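Speaker notes — "The plate that got pulled two ways"
Clukalside meetup, lightning track extended slot, Wednesday, January 17, 2018
30 min incl. questions. Keep water near the laptop. Slides are on the stick AND in the shared folder.

OPENING (2 min, don't ramble)

Hi, thanks, who I am, what Plunon is. One line only: two-arm cell, dishes, a rack. Everyone in the room knows what a robot arm is so skip the history slide. Deleted it anyway.

Promise them one fault, told start to finish. No product pitch. If someone asks about pricing, send them to the booth people.

Say early: no one was hurt. People sit there waiting for the injury otherwise and don't listen.

WHAT THE CELL DOES

Two arms, one table, wire rack between them. Task is unloading and reloading plates. One-arm picks for small stuff, two-arm holds for the wide plates. Each arm has its own camera up by the gripper.

Two-arm hold = both grippers on the rim, left and right. For that stretch the arms are a closed chain. Whatever one does the other one feels. This is the whole talk so say it slow. Say it twice.

Controller is Darari, our own. One process per arm, plus a coordinator that hands out the shared path. Old version. The new one comes at the end.

THE DAY IT HAPPENED

August. Long run, we were after 215 lifts without a person stepping in. Got past 70 and everyone had drifted back to their desks. Me too. (Pause, admit it.)

Sound first. Describe it — a creak, then a crack like a ruler snapped on a desk. Plate in two pieces, one in the rack, one on the floor. Both arms still moving. Left kept going up its path. Right was holding still.

Somebody hit the e-stop. Arms stopped fine. Brakes fine. Worth saying, the e-stop did its job, the problem was everything before the e-stop.

Next slide is the hold itself, so they see what I mean by closed chain. Point at the two sides of the rim. Leave it up while I do the force part.

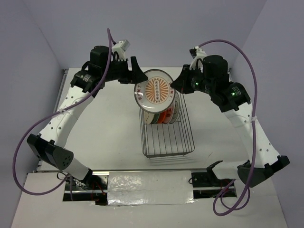 WHAT WENT WRONG, IN ORDER

1. Right arm process dropped its link to the coordinator. Short dropout. We'd seen them before in the logs and shrugged.

2. Right arm did what it was told to do on a lost link: hold position. Sounds safe. It IS safe for one arm alone.

3. Coordinator did not treat a quiet arm as a stopped arm. Kept sending path points to the left.

4. Left arm pulls. Right arm resists, hard, because hold position means hold position. Position error on the right goes up, so it pushes back more. Plate is the weakest thing in the loop.

5. Force limit existed. Set per arm. Neither arm went over its own limit for long enough to trip. The filter window was too wide, we'd widened it in spring to stop false trips when plates bumped the rack wires.

Stop here. Let number 5 land. We made the alarm quieter and then it was quiet.

WHAT WE GOT WRONG WHEN WE LOOKED AT IT

First theory: bad plate. Hairline crack, old glaze, whatever. Lost 3 days on this. Bought more plates. Tapped them and listened, felt like idiots.

Second theory: gripper slip. Changed the finger pads. Ran again. No break, so we called it fixed. It was not fixed, the dropout just didn't happen to come during a hold.

Then it did. Same creak. This time the plate didn't break, it shot out of the right gripper sideways and hit the cell wall. That is the one that scared me more. Broken plate on the floor is a mess, a plate coming out edge first is something else.

After that we lined up the two arm logs on one clock. Should have been day one. The two processes stamped their own time and they didn't agree, so side by side it looked like the right arm stopped AFTER the force went up. Wrong way round. Once the clocks matched it took an hour to see.

(Show the two log plots. The before one, then the lined up one. Don't read out the axis labels, they can read.)

WHAT WE CHANGED

Link loss on either arm during a shared hold now stops both. Same stop, same trigger, wired not just software.

After the stop both arms go soft a little. Not limp — limp drops the plate. Just enough give that they're not fighting each other.

New check on the force BETWEEN the arms, the squeeze and stretch through the plate. Per arm limits are still there but they're the backup now. Short window. Yes it false trips. More than we'd like. We live with it.

One clock. All logs. No exceptions, even for the camera stuff.

Cell door stays shut during two-arm holds, and the run pauses if it opens. Before this you could lean in and swap a dish. People did. I did.

HOW WE TEST IT NOW

Fault injection. We kill the link on purpose mid hold, left then right, at the start of the lift, halfway, and at the top. With a plywood disk first. Then real plates.

The Erdős script does the picking of when — random moment in the lift, random arm. Named that by whoever wrote it, don't explain the name, no time.

Every release of Darari has to get through it before it goes on the cell. We've had one release fail it. Good. Mention that, poeple like hearing that a test caught something.

STILL OPEN (be straight about these)

Why the link drops at all. We think cable flex near the wrist, no proof. Swapped the cable, fewer drops, not zero.

Soft stop with a heavy plate, near the top of a lift. Sags more than I want.

What to do after the stop. Right now a person opens the grippers by hand, one then the other, with gloves and glasses on. Would love ideas. Ask the room!!

IF THEY ASK

"Why not just one arm?" — wide plates, the tilt control is much better with two. Fair question tho.

"Rubber pads?" — tried softer ones, they creep.

"Did you report it?" — yes, internal, both times, second one written up properly. First one was a two line note and that's on us.

"Can we have the logs?" — Plunon says yes for the lined up set. Link is on the last slide. CHECK THE LINK WORKS before going up.

If short on time, cut the plate tapping story and the Erdős bit. Don't cut the clock part.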